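Vornora Bamboo Cutting Board with Juice Groove
Item 1164

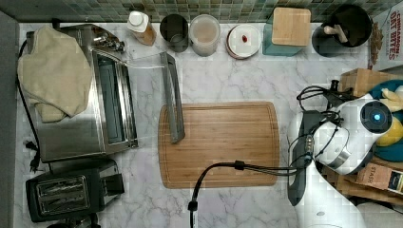

Bamboo board on a marble counter, with toaster oven and toaster.

A rectangular bamboo board for bread, fruit, vegetables and cooked meat. The corners are rounded and a groove runs all the way around to catch juice and crumbs.

Length: 45 cm
Finish: food-safe mineral oil
Ships from: Brustgate warehouse

Wash by hand in warm water and stand on edge to dry. Do not soak or put in the dishwasher. Oil again when the surface looks dull.

Price: $57
Board only. Other kitchen items sold separately.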